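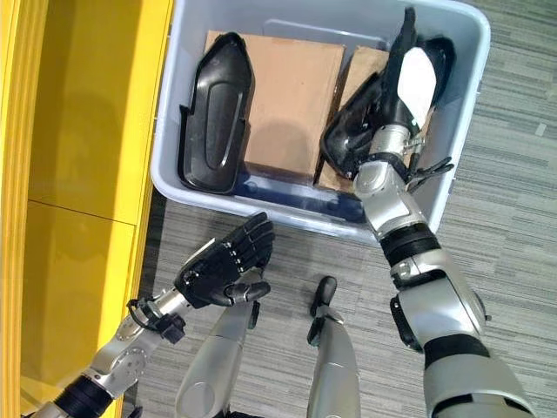 The Sorting Room, March

Welcome to the yellow corner! If you've followed Devero for a while you'll know that the sorting room has been on our wish list since we moved into the Chowdhury building, and that for most of the winter it was the place where everything went when it didn't have anywhere else to go. Moulded parts, flat card, bits of packaging we were sure we'd use again, a kettle with no lid. You opened the door, put your thing down on the nearest surface and left quickly.

Well, it's a proper room now, and I'm so pleased with it that I've given it a page of its own in the gallery. It isn't big. It has the striped grey carpet that came with the lease (I was rude about it when we arrived and I've completely changed my mind, it hides everything) and good daylight, which I'd forgotten about while the boxes were stacked up. The rest is shelves, bins and a bit of discipline.

The yellow

I should say something about the yellow, as it's what everyone asks about. It's the brightest one in the Grolari range and I chose it from a swatch the size of a stamp. When it all went up I had a wobble. It was a LOT of yellow. I went home that evening convinced I'd have to live with it for years and apologise to every visitor.

Then I came in the next morning, put a few black parts on a shelf, and they stood out beautifully. Our old shelves were dark brown and you could lose a black part on them for a fortnight. Against the yellow you see it from the doorway. I've become quite evangelical about it and have been told to stop recommending it to people for their kitchens.

It's glossy too, so it wipes clean with a damp cloth, although it does show fingerprints if you go looking for them. I've stopped looking.

Getting everything off the floor

We began by taking out every last thing and laying it along the corridor, which I'd recommend to anyone with a cluttered store, provided you warn the people who use the corridor. The parts from the Jaltitz job alone came to 396, counted twice, and I'd have guessed half that. Some had been living under an old dust sheet. Others were in boxes marked with the names of jobs we finished ages ago, which made me very happy and slightly ashamed.

The rule we settled on is simple enough. Parts go on the shelves, card goes in a bin, and anything that hasn't been claimed by the end of the month leaves the building. We're being fairly strict about that last one — I have already lost a very nice tin.

Shelves at work

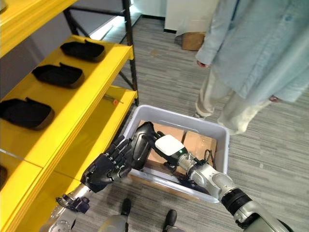

Deciding what would live at which height took longer than putting the shelves together. We shuffled things up and down for days, and each of us was certain that our own favourite bits deserved the easiest spot to reach. I pushed hard for the middle shelf to be kept for flat, shallow things, and I do feel a row of three black trays on all that yellow makes my case for me. They have neat little raised bits along one side and I find them very satisfying to look at. The thin orange-handled tool on the shelf underneath is a good example of how well bright colours get on in here, too. Orange on yellow sounds dreadful and I love it.

The light is best in the morning. It comes in behind the shelving and catches the front edges of the boards, and for an hour or so even a box of offcuts looks rather grand. In the afternoon we're back to the ceiling lights and it's all a bit more businesslike.

A word about cardboard

I never expected to have opinions about cardboard, but I've got plenty now. Flatten it the moment you've emptied it. Don't fold it into a clever shape to squash it down, it only springs open again later and takes up twice the room. Lay the biggest pieces along the bottom of the bin and let the others lean up the sides. Keep the clean, stiff sheets for packing and let the soft ones go for recycling.

We use ordinary plastic bins with rounded corners for all of this, and they sit straight on the carpet beside the shelves. I did look at some smart ones with wheels and lids. They were lovely, and every one of them was too tall to reach the bottom of. Low bins, every time! You can see what you've got, and if a part has slipped in among the card by mistake you'll spot it before the bin goes out.

(We have fished out a few. I'm not saying whose they were.)

What's next

Labels are the big one. I'd like them on the front edge of each shelf, in nice large letters, and I've been trying out black on white and black on clear. Clear looks smarter, white is easier to read from the door. I've changed my mind about this 8 times and may do so again before the tape arrives.

After that there's the opposite wall, which is still bare and which I keep measuring in a hopeful way. A pegboard would fit nicely. So would a second run of the Grolari, and we have enough left over from the first order to make a start on it. There's a small debate going on about whether it should be yellow as well. You can guess where I stand.

And the Jaltitz parts need one more proper going-over. They're all in the right room at last, though some of the left-hand and right-hand pieces are still mixed together, and the only way to tell is to turn each one over and look at the curve. It's a job for a wet afternoon with the radio on and a packet of biscuits, and I'm rather looking forward to it.

More pictures when the labels are up.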